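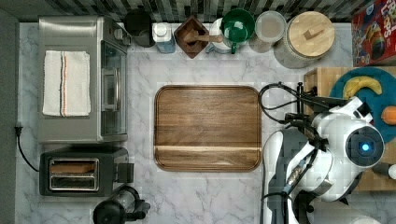 Issue 77, page 4

Benchtop sealing and care: your questions

Print this page | E-mail this page

These are the questions members of the Fular Home Owners' Co-op send us most often about stone benchtops. Prices and stock are for the Fular store only.

Does marble need to be sealed?
Yes. Marble is porous and takes up oil, wine and coffee. Sealer slows that down and gives you time to wipe up. It does not stop etching, where acid dulls the surface.

How do I tell if mine needs doing again?
Put a teaspoon of water on the bench and leave it for 15 minutes. If the stone has gone darker underneath, reseal. Try it near the sink and again beside the cooktop, as those spots wear first.

Which sealer do you stock?
Stamulent, in the 500 mL bottle, and the Declercq penetrating sealer in one litre. Both are water-based. We stopped carrying the solvent type in March.

How far does a bottle go?
Most kitchens use less than half of the small one. Honed stone drinks more than polished. Leftover sealer keeps for a year if the lid is on properly and it stays out of the shed in summer.

Do I have to move the appliances?
Yes, all of them, and the dish rack. Unplug them first. Crumbs left under a toaster will scratch when you wipe, and crumbs sealed to the bench are a nuisance to get off. Leave everything off the bench overnight.

Can I put a hot pan straight on it?
Use a trivet. Marble copes with heat better than laminate does, but a sudden change can crack it, usually at a cut-out.

What can I clean it with?
Warm water and a small squirt of pH-neutral dish soap. No vinegar, lemon, bleach or cream cleanser. Dry it with a soft cloth.

I have a ring from a cut lime. Will sealer hide it?
No, that is an etch. Light ones on polished stone can be rubbed back with marble polishing powder. For deep ones, ring Fomen Stone Repairs. Their call-out fee is $143, and members get the first hour at $100.

Is it the same for engineered stone?
Most engineered stone should not be sealed at all. Check the care sheet that came with it.

Reader comments (3)

marg_in_unit_4: The water test worked. Beside the sink went dark in five minutes, the island was fine. Do I reseal the lot or only the sink end?

Co-op desk: Only the sink end is OK. Feather it out and buff off the excess before it dries.

tiler77: Worth adding that grout on the splashback wants a different product. Don't use the benchtop one.

Contact the co-op desk | © Fular Home Owners' Co-op | Back to top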